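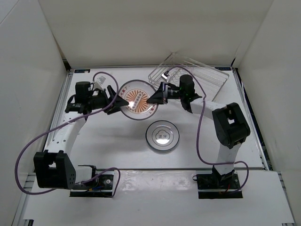

3 Planung und Beschaffung der Zweiarmstation

Dieses Kapitel richtet sich an alle, die eine Station Vedley mit zwei Armen bestellen und aufstellen. Die Arbeitsschritte 1 bis 9 sollten vor der Bestellung abgeschlossen sein. Die Montage selbst folgt in Kapitel 4.

3.1 Stellfläche und Tisch

1. Messen Sie den Aufstellort aus. Rechnen Sie zur Tischfläche den Platz hinzu, den die Kabelschlaufen seitlich benötigen. Sie ragen in manchen Armstellungen deutlich über das Schultergelenk hinaus.

2. Legen Sie fest, ob die Station mit Rück- und Seitenwänden ausgestattet wird. Weiße Wände sorgen für einen gleichmäßigen Hintergrund, erschweren aber den Zugang von hinten.

3. Prüfen Sie die Tragfähigkeit des Tisches an den vorderen Ecken. Dort sitzen die Grundplatten der beiden Arme.

Hinweis: Die Grundplatten werden verschraubt. Klemmen oder Klebeplatten sind für den Dauerbetrieb nicht zugelassen und werden auch nicht als Zubehör angeboten.

3.2 Arme und Greifer

4. Bestellen Sie beide Arme in einem Auftrag. Arme aus verschiedenen Lieferungen können unterschiedliche Firmwarestände haben und müssen dann vor der Inbetriebnahme abgeglichen werden.

5. Wählen Sie die Greiferfinger nach den Gegenständen, die bewegt werden sollen. Für Teller, Deckel und andere flache Teile mit Rand genügen die spitz zulaufenden Standardfinger. Für glatte Scheiben ohne greifbare Kante ist der Fingersatz Ilia vorzusehen.

6. Planen Sie einen Satz Ersatzfinger pro Arm ein. Bei Aufgaben, in denen beide Greifer dicht nebeneinander arbeiten, stoßen die Spitzen in der Einrichtphase erfahrungsgemäß öfter aneinander.

Vorsicht: Verwenden Sie beim Einrichten kein Geschirr aus Glas oder Keramik. Bruchstücke können in die Gelenke geraten — Schäden dieser Art sind von der Gewährleistung ausgenommen.

3.3 Kabel und Beleuchtung

7. Bestellen Sie die Greiferkabel in der langen Ausführung (Artikel 1023-L). Die kurze Ausführung reicht nur für Stationen mit eingeschränktem Schwenkbereich. Führen Sie das Kabel in einem weiten Bogen zurück zur Grundplatte und ziehen Sie es nirgends straff.

8. Klären Sie die Beleuchtung. Deckenleuchten direkt über dem Tisch spiegeln sich auf glänzenden Tellern und auf durchsichtigen Kunststoffteilen. Wird mit Kamera gearbeitet, ist der Diffusor Zesia mitzubestellen.

3.4 Kostenrahmen

9. Tragen Sie die folgenden Posten in das Bestellformular ein. Alle Beträge verstehen sich netto und ohne Versand.

Armpaar mit Grundplatten: laut Angebot
Tisch mit Aluminiumprofilen und Wänden: 3.000 Euro
Einrichtung vor Ort, ein Tag: 2.000 Euro
Ersatzfinger, Satz: 39 Euro
Fingersatz Ilia, Diffusor Zesia: laut Preisliste

Hinweis: Die Steuersoftware Lu ist im Preis des Armpaars enthalten. Eine zweite Lizenz wird nur benötigt, wenn die Arme getrennt an zwei Tischen betrieben werden.

Bestellungen, die noch im laufenden Haushaltsjahr abgerechnet werden sollen, müssen bis Ende November vorliegen. Später eingehende Aufträge werden im neuen Jahr bearbeitet, es gilt dann die neue Preisliste.

Stand dieses Kapitels: 29. Januar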